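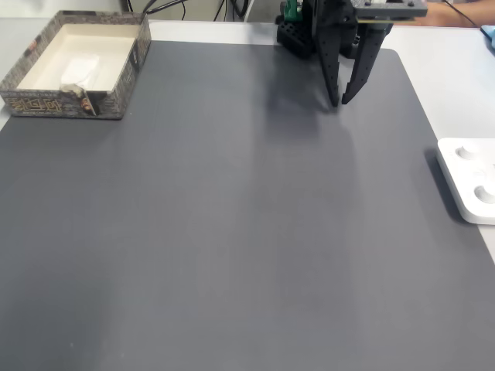 Gray mat and open cardboard box on a white table.

Section 3: Setting Up Your Zornska Desk Mat

We're so glad you chose the Zornska, and we know you'd probably like to throw it on the table and get going. Please give it a little time first, though! The mat has been rolled up in its tube since it left our workshop in Prirby, and a mat that is settled in properly at the start will behave itself for years. Have a cup of coffee nearby (well, on another table) and take the steps in order.

Before you begin

Clear the part of the table where the mat will go and a bit of space around it. You will want a soft cloth, a bowl of lukewarm water, a drop of mild dish soap, and a few heavy books. Cookbooks are wonderful for this. Check the underside of the mat for the thin clear film that protects it in shipping, and leave that film in place for now.

3.1 Unrolling

1. Slide the mat out of the tube from the wide end. If it feels snug, twist it gently as you pull, and don't tug on one corner.

2. Lay it on the table with the smooth side down and let it unroll by itself as far as it wants to go.

3. Place a book on each corner and leave it for 2 hours. In a chilly room, such as a basement or a sunporch in winter, leave it overnight.

4. Lift the books and turn the mat over. A slight wave along the short sides is normal and will go away with use.

CAUTION: Never use an iron, a hair dryer, or a heating pad to flatten the mat. The surface will turn shiny wherever it gets too warm, and we have no way of bringing the matte finish back. Keep the mat at temperatures below 88 degrees Fahrenheit while it is settling.

3.2 Cleaning the table and fixing the mat

5. Wipe the table with soapy water, then again with plain water, and dry it well. Crumbs are the great enemy here, so do run your hand over the whole area before you go on.

6. Peel the film from the underside, starting at a rounded corner. Go slowly and keep the film low and flat against itself.

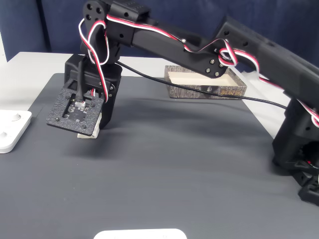 7. Lower one long side onto the table first, line it up the way you like it, and let the rest follow. Smooth outward from the middle with your palm.

8. If you find a bubble, lift the nearest side and lay it down again. You can do this as often as you need to. The backing holds by grip alone and has no glue in it, so it won't wear out from a few tries.

Note: On lacquered or freshly waxed tables, wait 5 days after the last coat before laying the mat. Takumi Mizuno, who looks after our Nagano customers, suggests trying the leftover end strip in an out-of-the-way spot first, and we think that's very good advice for old family furniture in particular.

3.3 The first few weeks

You may notice a faint smell, a little like a new raincoat. Open a window and it will fade. Light streaks sometimes show up on dark mats when they are new, and these usually come off with a damp cloth wiped in one direction. Please don't use alcohol wipes, furniture polish, or the rough side of a sponge.

If the mat still won't lie flat by then, write to our Clatenberg service desk and tell us which size you have and what your table is made of. The care instructions for ink, candle wax, and coffee rings are in Section 4.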